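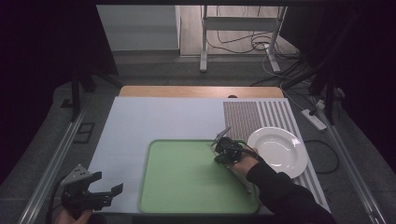
Open afternoon at the Skandport workshop: gallery

In August the Skandport workshop opened its doors for an afternoon, and 94 people came through between two o'clock and closing. Brenance and Kovley shared the main hall, and the smaller room at the back was given over to table work with hand-held grippers. The gallery starts there, with the notes from the afternoon underneath.

Table work

A tray, a plate and a gripper in each hand. The operator works with both arms over the board, with the green tray in the middle and the white plate on the striped part to the right of it.

The gripper on the right has a see-through, fin-shaped finger. The one on the left has two black jaw fingers and a grey mounting block on top. Several visitors asked why the two were not the same, and the answer given was that the team likes to compare them on the same job.

Setting the table was the task for most of the afternoon. It sounds easy and it is slow to do well - a plate has very little to get hold of, and a tray needs both sides lifted together. Visitors could stand behind the tape and ask questions between runs.

The talk

Uriel Hinojosa gave a short talk at three different points in the afternoon, each time to a full set of benches. He went through how a person's hand movements are recorded and then used to teach a robot arm the same job. The team had logged 218 runs of the tray task by the end of July and expects to need a good many more before an arm can be trusted with it.

Most of the questions were about breakages. The plates used on the day came from a charity shop, and two have been lost so far this year.

Main hall

Kovley ran its parcel sorter at half speed so that people could follow a box from one end to the other. Brenance brought a small palletising cell, which ran on the hour and drew the biggest crowd.

Orozco had a stand by the entrance with spare parts and wiring samples. Staff there were happy to let children handle the old motors, and the box of odd gears was nearly empty by the end.

Visiting again

The workshop plans another open afternoon in the spring. School groups can ask for a morning visit at other times of the year - please write to the front office with the size of the group and the age of the pupils. Parking is behind the building, and the hall and back room are both on the ground floor.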